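Prongate customer support
Ticket 470: Wool cycle on Iturra washer stops at final spin
Status: Solved

Opened by customer, 9.40 am

Hello there, and thank you in advance to whoever picks this up. I've had my Iturra for a good while now and been ever so pleased with it, but the wool cycle has started stopping just before the last spin. The drum drains, there's a bit of a hum, and then up comes E17 and the door stays locked. Cottons and the quick wash are fine — I've run both this week without a murmur. It's only the woollens, and of course it's January, when everybody in the house lives in them!

I've cleaned the filter (one hairgrip and a good deal of fluff), checked the hose for kinks and switched the machine off at the wall for 5 minutes. The code clears, the door opens, and then the next wool wash does exactly the same. I generally put in one jumper at a time, with a capful of Clirnonico wool liquid, and dry it flat on the bed in the spare room.

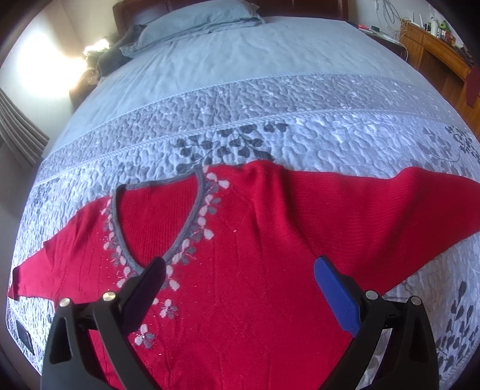 Prongate support replied at 11.15 that a single jumper was very likely the trouble, as E17 means the drum can't balance its load, and one heavy wet thing will cling to one side however often the machine tries to shift it. Could the customer please add a couple of small towels in a similar colour, leave the spin at its lowest setting, and check with a spirit level that the machine wasn't leaning?

Customer, 4.20 pm

Well, what a kind and quick reply, thank you. I borrowed a level from next door and the front left foot was a touch low, so I've wound it down and tightened the nut. Then I ran a wash with two old flannels and a hand towel, and it went right through to the end, spin and all! I did a second one after lunch to be sure, and that finished too.

One small thing for your help pages: the Graroneo booklet that came with the machine lists the codes on page 6 but stops at E16, so I'd never have found this one on my own.

Prongate support, 4.45 pm

Lovely news. We've passed the note about page 6 to Graroneo and will close the ticket now. If E17 comes back, just reply to this message and it will open again.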